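Windshield camera and controller trials: FAQ

Quick answers, updated in July, will tidy up later. Covers the Skunidari and Prekura cameras and the Cludar controller on the street loop.
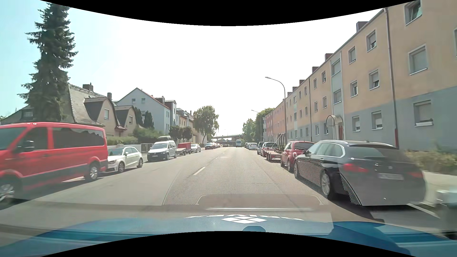
Marisol Yupanqui wrote in to ask why we bother with parked-up streets at all when the Prekura scores fine on the test track. Fair. Track has no vans, no trailers, no shade from trees. Parked rows are where the two cameras disagree most, so that's where the hours go.

Which cameras are you comparing?
Two. Skunidari and Prekura. Both behind the glass, same height, same bracket. One at a time, never side by side. Tried side by side once, brackets touched, threw out the whole morning.

What about reflections off the hood and dash?
Biggest headache so far. Bright sky makes it worse. A faint dotted patch over the road is enough to upset the lane finder on some runs. Black felt on the dash helps. Polarizer helps more on the Prekura, hardly any difference on the Skunidari. Still testing hoods.

Do you lock exposure?
No. Auto on both. Locked looked great until the first underpass.

Can it tell a flatbed trailer from a car?
Sometimes. Empty flatbeds are hard, low and thin. Skunidari setup calls them "vehicle" and leaves it there, fine for us. Prekura setup splits one trailer into two things now and then. Reported to the vendor, no reply yet.

Frame rate?
20 per second for everything published here. Higher is possible but the Cludar starts dropping frames and then teh comparison means nothing.

How long is a run?
5 loops per camera, then swap. Swap takes longer than you'd think, mostly the recalibration. Use the printed board, not the one on the tablet (glare).

Does the controller steer?
No. Driver drives. Cludar only logs what it would have done. Brake and steering lines are unplugged for street work.

Why Cludar and not Zapata?
Had both on the bench. Zapata boots faster, nicer menus. It also hit 62 C in a closed car and throttled. Cludar stayed under that. Might go back to Zapata if the new fan kit shows up.

Can I get the footage?
Not raw. Plates and faces get blurred first. Ask for the sample pack, 100 clips, both cameras mixed. Labels are in a seperate file.

Which one should I buy?
Mostly bright streets, Skunidari. Lots of tunnels or night work, wait for the next round, we haven't done enough of it.

Next round?
Rain. Also a longer cable for the Prekura, the current one pulls on the mount every time the glovebox opens.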